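Chairs that come back

Posted September 3, 2018

The office manager at Saragih has bought chairs for the company three times. The first two rounds she describes as mistakes. The third, all mesh, is the one she was willing to talk about.

We met at the Nastton site, where the company has its second floor, and talked for most of an hour about seats, backs and headrests. 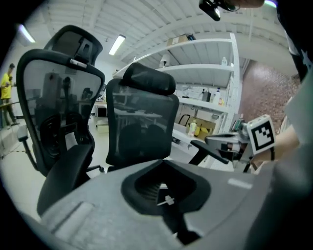
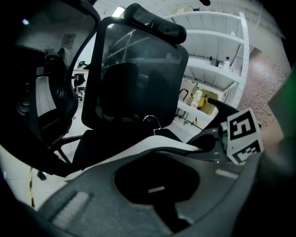
Black mesh office chairs with padded headrests, at Nastton.

"People think you pick a chair by sitting in it," she said. "You sit in it for two minutes in a showroom and it feels fine. They all feel fine for two minutes."

The first chairs were foam with a fabric cover, ordered from a catalog when the company had 11 employees. They lasted a couple of years before the seats went flat. The second batch came from Bullby and had low backs. Those held up, but the programmers complained about their shoulders, and several brought in cushions from home.

For the third round she asked for samples. A supplier called Flirkex lent her two models for a month, and she moved them from desk to desk with a sheet of paper taped to the back where people could write down what they thought. Most of the comments were about the arms.

"I had never given armrests any thought," she said. "Half the notes said too high, half said too low. So adjustable arms went on the list, and that put the price up."

She paid $300 a chair for an order of 53. The finance office asked whether headrests were needed. She kept them in, after a conversation with the people who take long calls. She says she would give them up before she gave up the lumbar support, if she had to choose.

The mesh was her own preference. The second floor gets the afternoon sun, and the old foam seats were uncomfortable from May on. Mesh is also easier to keep clean. She goes over the backs with a soft brush attachment on the vacuum, then a damp cloth with a little dish soap. Crumbs are the main problem, and they collect where the back meets the seat.

The other problem is coats. There is a rack by the stairs, and people walk past it.

"They hang everything on the chair," she said. "Jackets, bags, a shirt on a hanger for later. A heavy bag on the back will pull it over if you stand up fast. I've asked for hooks by the desks and I think we're getting them in November."

Repairs have been few so far. One gas cylinder sank and was replaced under warranty. A caster cracked on the strip between the carpet and the hard floor. She keeps spare casters in her desk drawer and changes them herself, which takes 15 minutes if the old one comes out without a fight - less if somebody holds the chair.

I asked what she would tell a smaller company with less to spend.

"Buy used," she said. "Look at the arms and the cylinder. Turn it upside down and look at the base. If the mesh sags when you press it with your hand, leave it there."

She has kept four of the Bullby chairs for the meeting room, where meetings are supposed to be short.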